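Bredport Walking Theater Seeks Players for a Very Long Play

Wanted: people who can speak clearly, stand around outdoors, and take direction from someone holding a thermos. Experience is welcome. Experience that you intend to bring up at every rehearsal is less welcome.

We are casting "The Road to Munholm," a play performed on foot along the old mill path between Bredport and Munholm. The audience walks with us. The first act happens by the river, the second happens uphill, and by the third most people are too far from their cars to leave.
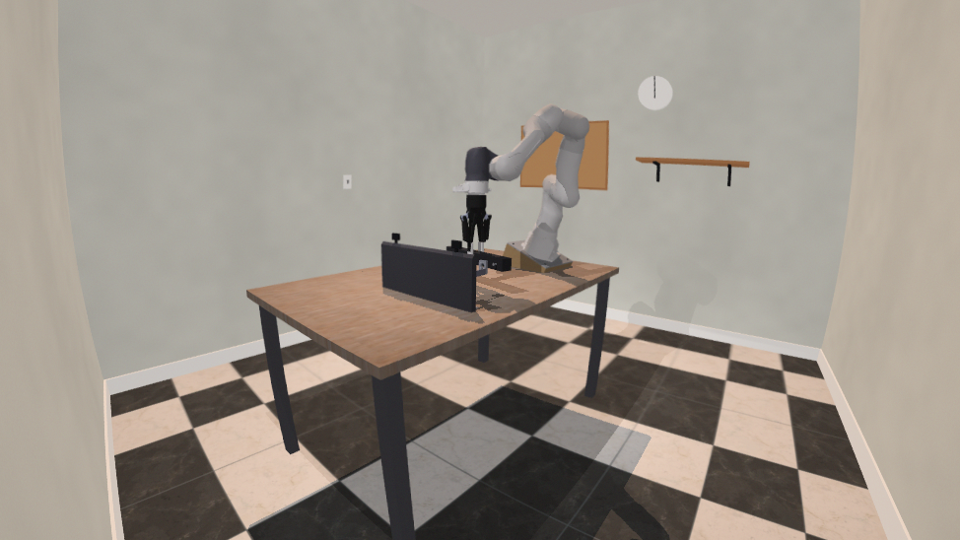
BREDPORT, 2024-02-17

The play follows a family moving house over a single day, arguing the whole way. It was written by our members over two winters, which explains the length and some of the arguing. There are 15 parts to fill, and all of them are open, including the grandmother, a role several people in town believe they already have.

What we need from you:

A voice that carries. There are no microphones, and the river does not lower its volume for anyone.

Decent shoes. The path is 4 miles, and you will be walking it in character. If your character would not own decent shoes, please own them anyway.

Saturdays free from the spring through the end of the run. We understand that people have weddings to go to. We ask that you not be in all of them.

A calm attitude toward dogs. They join the audience near the Skjelbred turnoff, stay for the best scenes, and get bigger laughs than we do.

You do not need to sing. One song survives from an earlier draft, and the cast will be asked to hum it while the audience climbs a stile.
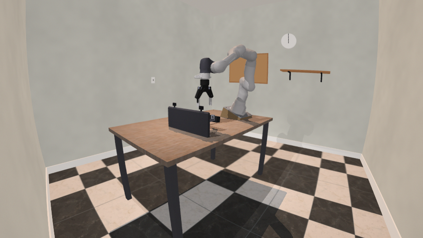 Auditions are by sign-up only. Bring a short piece of your own choosing, two minutes at most, and expect to read a page of ours afterward. Monologues about being an actor will be heard politely. We will also ask you to walk the length of the hall while talking, and then to do it again while somebody interrupts you. This is the closest we can get to the second act indoors.

If you would like to be involved but would prefer to be killed than seen on a stage, we also need a prompter who can walk backward, two people to carry the family's belongings between scenes, and someone to make the programs. Last year's program had 388 copies and the wrong title on every one of them.

Pay is modest and takes the form of a flat fee at the end of the run, plus lunch on performance days. The whole production has a budget of $4000, and the insurance gets to it before we do. Travel from Nedar can be shared, provided you don't mind the back seat of a van full of lampshades.

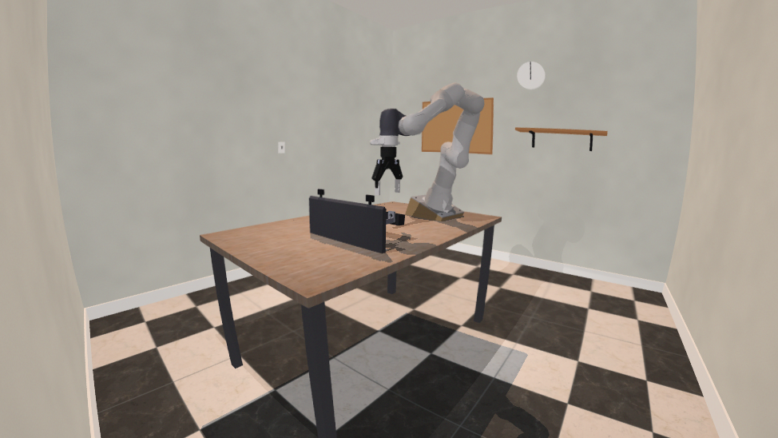

Set pieces are the other thing we are short of. Everything the family owns has to be carried past the audience, put down, fought over, and picked up again, so we want furniture with some character and not much weight. A dining table is the big one, as the whole last act is a meal. Plain brown wood with four dark legs would suit us nicely, and if yours has a bit of grain showing on top, the family can blame it on the grandfather. We can collect from anywhere in Bredport or Munholm. Pianos will be declined, as they were last time.

To sign up, leave your name and a phone number at the Bredport library desk before the end of February and say which part you are after, or "any." People who write "any" tend to be offered the tax collector. He has some very good lines and gets pushed into a hedge.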